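Forty Jars and a Cold Kitchen

9 April 2023 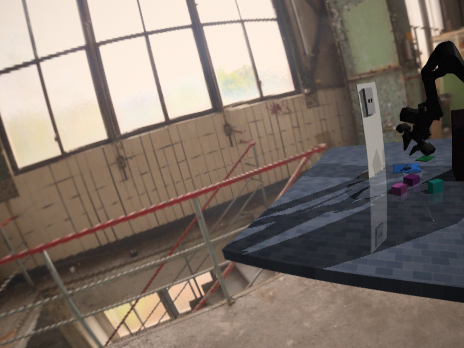

I have been trying to write this post since January, when the marmalade was still warm in its jars and I was feeling very pleased with myself, and every time I sat down I ended up making a piece of toast instead. So forgive me if some of this is a little stale (the toast wasn't).

Marmalade season in our house used to belong to my grandfather, whom we all called Pap. He made it every winter on a stove with one good burner, and he was very particular about it. The peel had to be cut by hand, thin enough to bend over your finger, and it had to soak overnight under a plate. If you offered him a food processor he would look at you as though you had offered to wash the dog in the soup pot. I inherited his big pan and his recipe card, and the card is mostly a grease stain with the word "sugar" on it, so I have had to work out a good deal of it on my own.

This winter I went a bit overboard. The produce store on Clodus Street had bitter oranges by the crate, and I only meant to buy a bag, and then I was standing in my driveway with 2 crates and no plan at all. It took me three evenings to get through the peel. I listened to an entire audiobook about lighthouses, which I can recommend if you like weather, and by the end my fingertips were so wrinkled that my phone wouldn't unlock for me.

Then came the boiling. I have made marmalade for nine years now and I still can't tell you when it's ready with any real confidence. I put saucers in the freezer, I spoon a little on, I push it with my finger and squint at it. The first batch set like a roof shingle. The second stayed runny, and I've been calling it syrup and pouring it over yogurt, where it is quite wonderful! The third and fourth came out just the way I like, soft with a bit of wobble, and those are the ones I gave away, so you may think of me as a generous person.

In the end I had 40 jars. I lined them up on the windowsill and then on the bookshelf and finally down the hallway, and for a week the whole house smelled of oranges and hot sugar, even the towels. I labeled them Mellow, Medium and Pap, with Pap being the dark one that makes your eyes water a little. My sister says the Mellow is for children, but I notice she took four.

A few of you asked about jars. I reuse whatever I have and buy new lids, and I heat the jars in the oven while the last batch is bubbling. The squat ones are easier to get a spoon into, and the tall ones fit better in the cupboard, and I never seem to have enough of either.

I took a box of it over to Drusen last month to see my old neighbors, and came home with a sourdough starter, a bag of seed potatoes and somebody's casserole dish that I am fairly sure isn't mine. If it's yours, it's blue with a chip in the handle, and I'll bring it along at Easter dinner with whatever is left of the Medium.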